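How to Respool a Spinning Reel Without Line Twist

Last updated: October

Print this page | E-mail this page

Most line twist starts on the day the line goes on. These steps work for any spinning reel and take less than half an hour. We use the Lirnov 306 at the Orkgate club, but the method is the same for other makes.

1. Strip the old line. Pull it off by hand or wind it onto an empty spool. Put it in the recycling tube at the tackle shop and keep it out of the pond.

2. Wipe the spool and check the lip for nicks. A rough spot will fray new mono in a few trips.

3. Run the new line through the first guide only, open the bail and tie on with an arbor knot. Trim the tag end short. If you are using braid, put on 7 yards of mono first so the braid has something to grip. 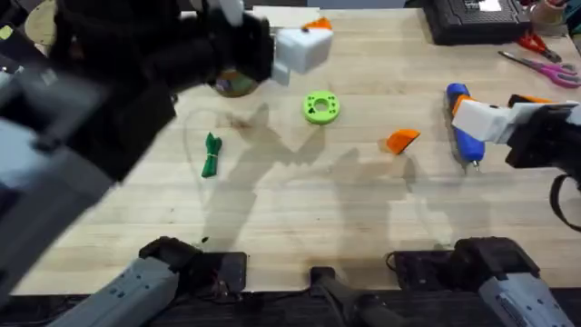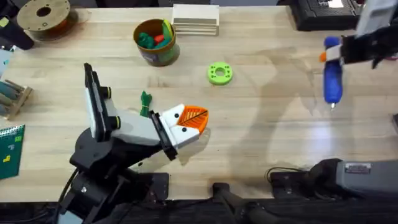

Wooden tabletop, both views.

4. Close the bail. Lay the supply spool flat on the floor, label up, and turn the handle 20 times while you pinch the line lightly with a damp cloth.

5. Stop and let the line go slack. If it curls up on itself, flip the supply spool over and carry on with the label down.

6. Fill to just under the lip - an eighth of an inch is plenty of room. Too much line and it will jump off in loops on the first cast. Too little and you lose distance.

7. Thread the rest of the guides, tie on a plain casting weight and make a few long casts over open grass. Wind back in under light tension.

Back the drag off before you put the rod away. Mono that gets used every week should be changed at least once a season. Braid lasts longer, and you can turn it end for end when the front part fades.

Contact Orkgate Anglers | Copyright Orkgate Anglers | Back to top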